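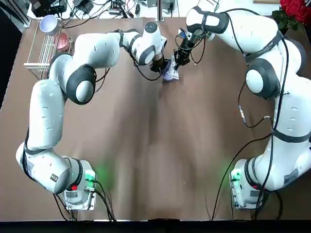 Crumpled item, purple fabric and shiny silver folds, on the brown table.

Mostell Mending Counter - FAQ

Updated in March. Read this before you email, we're slow on email.

What do you fix?
Clothes, mostly. Hems, zippers, split seams, linings, buttons. Bags if the fabric isn't too thick for our machines. Costumes and dance wear yes, but ask first.

What don't you fix?
Leather. Wetsuits. Wedding dresses (try Leiva Bridal, two doors down, they're good). Anything with mold on it.

Do I need an appointment?
Not for drop off. For a fitting, yes. Book at the counter or by phone.

When are you open?
10 am to 6 pm, closed for lunch at 1. Late opening in December only. Last fitting is 5:15 - please don't turn up at 5:30 and hope.

How long does it take?
Plain hems, 2 days. Everything else, a week or so. Longer before prom season, when everybody in town needs straps shortened at once.

Can you do it while I wait?
Buttons, sure. Otherwise no.

How much?
Pants hem is $17, lined or not. Zippers depend on length and on whether we can get the old one out without a fight. We'll give you a price at the counter and call if it changes.

Metallic or foil-look fabric - can you sew it?
Usually. Needle holes stay in it forever though, so letting a seam out will leave a line. Taking in is fine. We don't iron it, the shine can come off. Tell us if it has been pressed before and went funny, saves us finding out.

Should I wash it first?
Yes. Please. We will send it back unwashed items, no exceptions, even for a button.

Do you supply thread and zippers?
Thread always included. Zippers are extra, we stock Lornel in black, white, navy and tan. Odd colors get ordered in, add a few days. You can bring your own zipper, just check the length. Too long is ok, too short isnt.

I lost my ticket.
Bring ID and describe the thing. "Black pants" won't get you far.

What if I don't like the repair?
Bring it back inside 2 weeks with the ticket and we redo it free. After that it's a new job. Doesn't cover hems you measured yourself.

How long do you keep stuff?
2 months from the pickup date. Then it goes to the Idberg thrift store. We'll text you first, so make sure we have the right number.

Cards?
Yes, and cash. No checks.

Parking?
Behind the building, enter from the alley. The spots by the fence belong to the dentist and they do tow.

Do you teach classes?
Not at the moment. Maybe in fall - there's a sign-up sheet by the register.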